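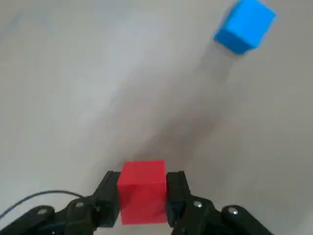
Log the grasp check, or stop reporting it

Most of our stacking code at Tillman treats a closed gripper as a held cube. The fingers stop, the width reads about right, and the planner moves on to the blue one. I think this is a bad habit, and I think the fix belongs in the software we write every day.

A red cube between two fingers looks settled. The wrist view agrees, up to a point: the front and top faces show, and the sides are hidden by the fingers that press on them. The controller needs to know whether the cube will still be there after the arm has moved. One reading at closing time can't say.

In May we went back through 320 logged runs of the Vellen planner. Every run had a grasp flag, set once and never checked again. When a stack failed, the log said the grasp was good and the placement was bad, so people spent their time tuning placement. I did too, for 4 weeks.

My proposal is dull. Read the finger width on every control cycle while the arm carries something. Keep the last 200 readings. If the width drops past a set limit, stop and tell the planner, which can then look for the cube again.

The usual objection is cost. Itwood, our logging tool, already takes the data at 60 readings a second and throws most of it away. Another objection is false stops, and those will happen — a limit set too tight will halt good runs. I would still take a false stop over a log that is wrong.

The patch is open for review as of 16 Jun 2026. It changes two files and adds a test.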